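공유 4 | 댓글 2

3장. 글자 타일 과제 설정 (양팔 시연 수집용)

이 장은 Cesent 조작 실험의 글자 타일 과제를 준비하고 에피소드를 기록하는 절차를 다룬다. 팔 보정과 제어기 연결은 2장을 먼저 마친 뒤 진행한다.

3.1 과제 정의

조작자는 양팔을 원격 조종하여 나무 받침의 홈에 타일을 왼쪽부터 차례로 놓는다. 목표 단어는 "robot"이며 모두 소문자다. 평가는 완성 여부와 함께 글자별 배치 단계로 나누어 기록한다. 단계별 기록이 있으면 중간에 멈춘 에피소드도 부분 성공률 계산에 쓸 수 있다.

3.2 준비

1. 작업 테이블의 앞쪽 상판을 비우고 받침만 올린다. 뒤쪽 상판의 물건은 그대로 두어도 된다. Losley 설정에서는 배경 물건을 고정하지 않는다.
2. 받침은 중앙보다 왼쪽에 놓고 오른쪽 끝을 조금 더 멀리 둔다. 각도는 에피소드마다 바꾼다.
3. 타일은 글자가 위로 오게 하여 받침 오른쪽에 흩어 놓는다. 서로 겹치지 않게 한다.
4. 양쪽 그리퍼를 열고 시작 자세로 보낸다.
5. 머리 카메라 화면에서 받침 전체와 타일의 글자가 읽히는지 확인한다.

참고: "o" 타일은 두 개이고 색이 다르다. 어느 쪽을 먼저 써도 정답으로 처리한다. 정책이 색에 의존하는지 확인하려면 먼저 쓴 "o"의 색을 메모 칸에 적는다.

3.3 기록

1. 과제 이름과 조작자 이름을 입력하고 기록을 시작한다.
2. 타일 하나를 놓을 때마다 단계 표시 키를 누른다.
3. 타일을 떨어뜨렸을 때는 손으로 옮기지 말고 팔로 다시 집는다. 같은 타일을 3회 놓치면 에피소드를 종료하고 "중단"으로 저장한다.
4. 마지막 타일을 놓은 뒤 양팔을 시작 자세로 되돌리고 기록을 끝낸다.

주의: 팔에 전원이 들어와 있는 동안 두 그리퍼 사이로 손을 넣지 않는다. 타일을 다시 배치할 때는 먼저 일시 정지 상태로 바꾼다.

주의: 팔뚝을 감은 케이블이 타일을 가릴 수 있다. 머리 카메라에서 글자가 보이지 않으면 해당 팔을 바깥쪽으로 물린 다음 계속한다.

3.4 중간 상태에서 시작하기

Sekar Purba의 비교 실험처럼 뒤쪽 글자만 따로 평가할 때는 "r"과 "o"를 미리 받침에 끼워 두고 "b"부터 시작한다. 이 경우 첫 두 단계는 성공률에서 제외하고 시작 상태 항목에 "ro"를 입력한다. 두 타일은 받침 왼쪽에 나란히 붙여 놓는다. 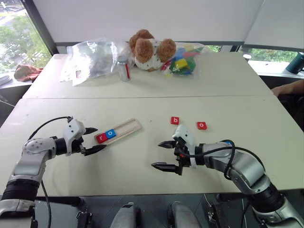
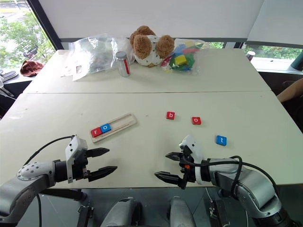
그림 3-1. 받침에 "r"과 "o"가 놓인 상태. 두 장 모두 양쪽 그리퍼가 열려 있다.

문의: Cesent 조작 실험 담당 Tirta Tarigan | © Cesent | 맨 위로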